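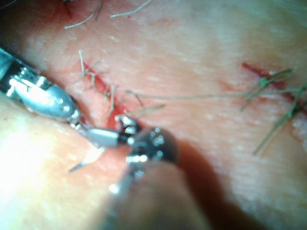
Curved suture needle and instrument tips at the tissue surface.

About Wetum

Wetum is a school of suturing and wound closure in Palton. We teach needle handling, stitch placement and knot tying to surgical residents, operating room staff and veterinary surgeons. We do not teach diagnosis, anesthesia or wound care after discharge, and our certificates are not a license to practice.

The school opened as a two-bench room above a dental supply store and moved to its present address on Ferri Street when the benches no longer fit. The current teaching floor has 526 square feet of bench space, a cold room, a wash-up area and a small lecture room. Roughly 400 learners a year complete at least one course.

What we teach

The core course is called Clatudico. It covers closure of a straight incision with interrupted stitches, and it is a requirement for everything else on our list. Each stitch is placed, tied and cut on its own before the next one is started. A learner who has done only continuous closure will find this slow at first.

Clatudico is divided into four units:

Unit A - Needle. Grip position along the curve, angle of entry, rotation through the tissue, pickup of the point without bending it.
Unit B - Spacing. Distance from the wound edge, distance between stitches, depth on both sides.
Unit C - Knots. Square and surgeon's knots, tension, knot position to one side of the wound line.
Unit D - Full closure. One incision from end to end, with tails cut to the length set by the instructor.

Units A and B are normally completed in the first session. Unit C takes as long as it takes. Learners may repeat it at no charge within the same term.

How work is assessed

Every closure is assessed on the bench before the tissue is moved. The assessor looks at the line of the wound first, then at the stitches in order from one end to the other. Edges should meet without overlapping. A gap that opens under light traction is recorded, as is a pale or puckered margin that suggests a stitch pulled too tight.

Tails are checked separately. Short tails risk a slipped knot, and long ones tend to get caught in the next throw. We accept some variation within a single closure as long as every knot holds.

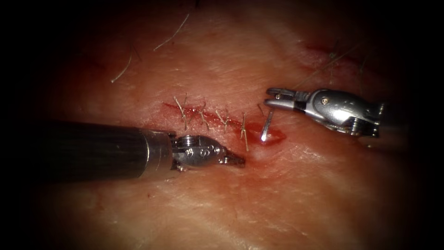 The last stitch gets the same attention as the first. Fluid collecting at the open end of a wound can hide the edge, and learners are taught to clear the area and confirm both margins before driving the needle. Time is recorded but carries no marks in Clatudico. It is graded only in the advanced course, and there it accounts for a small part of the result.

A failed closure is not reworked. The learner starts again on a fresh incision and the first attempt is kept for comparison until the end of the session.

Materials

The school uses about the same set of consumables in every course: curved needles in 2 sizes, supplied with thread attached, and practice tissue prepared on the morning of use. We hold a stock of 2,000 needles, counted at the start and end of each session. Any needle not accounted for stops the session until it is found. Used needles go directly into the sharps container at the bench.

Learners should not bring their own thread. Differences in stiffness and surface finish change how a knot seats, and this makes assessment unreliable across a group.

Enrollment

Courses run in three terms, the first starting in October. Groups are kept small, and places are assigned in the order in which completed forms are received. Hospitals and clinics may reserve a full group by writing to the school office. The bench floor is open for supervised practice from 4 p.m. to 7 p.m. during term - current learners only, closed-toe shoes required.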